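**Good practice corner: the packet handling sheet gets a rewrite**

If you've been on the floor in July you'll know the two-arm cells have moved on from blocks and cubes to the stuff people keep in their kitchens. Candy bags, mugs, a dish rack, a tray. I love this stage of a project, and I especially love it when the paperwork has to run to keep up.
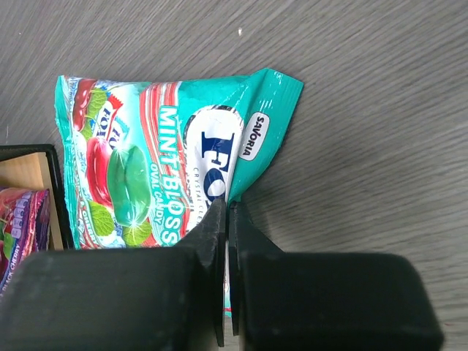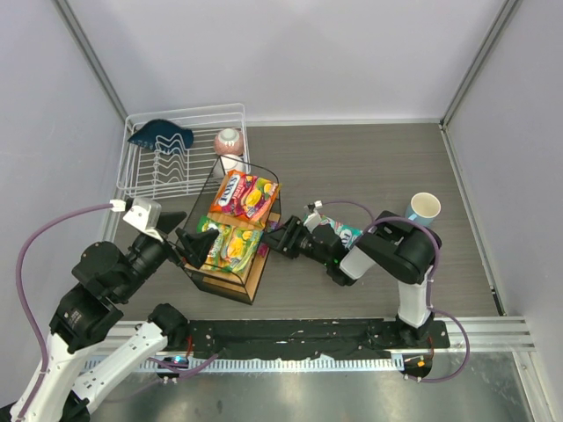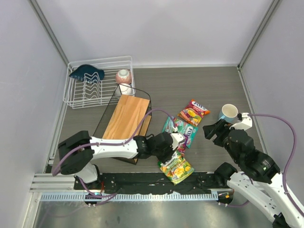

Our bench rules were written for rigid parts, and version 4 of the handling sheet still reads that way. It says "grip at the center of mass, jaws square to the part," and for a steel bracket I wouldn't change a word. Now try it on candy. A bag has a middle that shifts when you lift it, two stiff seals, and corners that fold any way they like. Look at the turquoise bag up close, with the fingers pinching one corner and the plastic creasing its way across the lettering. The old sheet has no line that covers a hold like that, good or bad! So Niamh Ní Chonaill and I sat down with the sheet, a red pen and a very large pot of tea, and version 5 is the result. It goes live in all 6 cells at the start of next month.

**What changes**

The biggest change is that every soft item now gets a grip zone on its item card. Niamh's first draft had one zone for all bags. We argued (nicely) and ended up with three: corner, edge and body. The operator marks which one is allowed for the task before the first run. A corner grip is fine for a drag or a short lift. For a transfer into a container, use edge or body, unless the task owner has signed the card to say otherwise. If the arm takes hold in a zone that isn't marked, log it as an off-zone grip even when the item ends up exactly where you wanted it. I know that feels picky. Those are the runs I most want to read about.

Second, force limits. The sheet used to give one number for the whole cell, and now it's set per item. Lorcan Corrigan has worked through the first batch with the Fimero gauge, and the values are on the cards in the drawer. Please don't raise a limit to rescue a slipping bag. Move the zone, or lower the lift speed, and try again. Lorcan would also like me to say that the gauge lives in its case. Consider it said.

Third, shared space. When two arms can reach the same tray, only one may be inside the tray outline at a time during setup and teaching. Hover the second arm outside the line, wait for the first to clear, then go in. Tasks that really do need both arms in there together can have it, but they go through the Skorka checklist first, and that means a fresh reach check with the actual objects on the table. Tall things matter most: a mug on the table or a plate standing in a rack changes the safe height, and a reach check done on a bare surface won't tell you so.

Fourth, cables. I could write a whole newsletter on cables and one day I will. Run each arm slowly through its full range before the first task of the shift and watch the loop at the wrist. It should never cross the other arm's path or brush anything standing on the table. If it does, re-dress it and do the slow run again from the start.

**Smaller things, same sheet**

- Retire a packet after 8 sessions, or sooner if a seal starts to open. Put the retired ones in the gray bin marked Fortin, and please stop eating them.
- Breakable items get a card too. Mugs and cups are rigid, but they no longer share a card with brackets.
- Item names on the log should match the item card. "Green one" has appeared eleven times in the log and I still don't know which green one.
- Wipe the finger pads between food packaging and dishes.
- Layout photos are taken with both arms parked, and go in the Skasetti folder.

**Why bother?**

Fair question, and I got it twice at lunch. A task that works is a lovely thing. I want us to be able to hand it to the next cell with a card and a sheet, and have a person who has never met it set it up the same way. We went back over 600 old log entries while drafting this, and the ones we couldn't learn from were mostly the ones where the grip wasn't written down. The movement was there and the outcome was there, and the one thing I needed was missing. Version 5 adds a single box for it. It takes a few seconds to fill in, and I'm more excited about that box than is probably healthy.

Draft copies are pinned by the door of each cell. Scribble on them! Niamh has already had a good note asking whether a crimped seal counts as edge or as its own zone (edge for now, but she's thinking about it), and another asking for bigger type, which we've done. Cards still missing a force value go to Lorcan. Anything about the shared tray rule comes to me, and I'm usually at the back bench until 4.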